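第4章 手眼之间：坐标变换与抓取规划

先讲一件丢人的事。我刚开始写抓取规划那会儿，把一个四元数的分量顺序搞反了，库里要的是 w 在前，我给的是 w 在后。程序没报错，规划器也高高兴兴地算出了一条轨迹，末端执行器就这么对着天花板去“抓”杯子。我盯着日志看了一下午，最后是同事 Babak Mohammadi 路过，瞄了一眼说：“你这个 w 放错地方了吧？”（他后来把这句话写在了白板上，一直到十月才擦掉。）

所以这一章咱们从坐标系讲起。我知道，一听“坐标变换”四个字就有人想翻页，别翻！上一章在 Proltetau 里搭好的那套感知流水线，给出来的点全都在相机坐标系下，而 Odau 规划器只认基座坐标系。两边怎么接上，接得准不准，就是本章要干的活。

本章用到的符号先说定：B 是基座，E 是末端，C 是相机，O 是目标物体。写成 T_BE 的时候，意思是“E 在 B 中的位姿”，也就是把 E 里的点变到 B 里去。各家教材的写法不太一样，有的正好反过来，你要是同时在看别的书，请在页边抄一行提醒自己。链条写出来是这样：

T_BO = T_BE · T_EC · T_CO

右边第一项来自正运动学，第二项来自手眼标定，第三项来自感知。标定我们放到 4.3 节，到时候会用 12 组位姿来解 T_EC，解完还要看残差，别解完就跑。

练习环境是一个仿真厨房，我特别喜欢它，因为相机跟着手腕走，手腕一歪，整个世界都跟着歪。吊柜是斜的，台面是斜的，连墙上那幅风景画也是斜的，地砖缝拉成一张斜着的大网格。人看着有点晕，对算法来说倒是再平常不过，乘一个旋转矩阵就回来了。

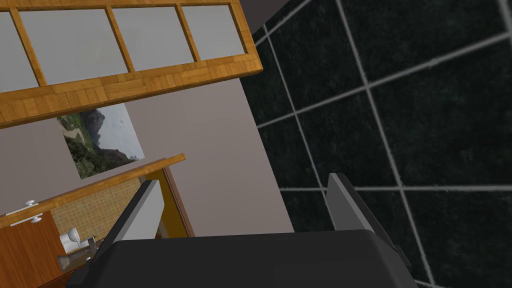 为什么不干脆在相机坐标系里做规划，省掉这一串变换？

因为手腕上的相机会随手臂运动，同一个静止的障碍物在相机坐标系里每一步都在变，碰撞地图就得跟着不停重建。关节限位和连杆几何又都是相对基座定义的，绕一圈还是要变换回来。把观测统一转到基座坐标系，地图只需增量更新，规划器也能复用前一次的结果。

当然也有例外。视觉伺服就是直接拿图像里的误差来驱动控制的，到了最后那一小段接近动作，它往往比“先规划再执行”更抗标定误差。这部分留到第7章，由 Remo Barbieri 来写，他比我有耐心得多。

再说说数据。配套的 Perham 数据包里有 2,215 条仿真记录，每条都带关节角、深度图和物体的真值位姿。我建议你拿 2,000 条调参数，剩下的先锁起来，调完了再打开。真的，忍住。我自己就没忍住过，结果那一版参数在新布局上一塌糊涂，只好从头再来。

动手之前检查三件事：深度图的单位是米还是毫米，四元数的顺序（又来了），以及时间戳有没有对齐。第三件最容易漏掉。手腕在动的时候，拿这一帧的图去配下一帧的关节角，算出来的物体会在地图里拖出一条尾巴，看上去像噪声，滤波怎么调都没用。

4.1 节我们先把旋转的几种表示法过一遍：旋转矩阵、轴角、四元数，外加一个我不太喜欢但绕不开的欧拉角。学过的同学可以直接跳到 4.1.3 的代码，把那几个单元测试跑通，再接着往下读。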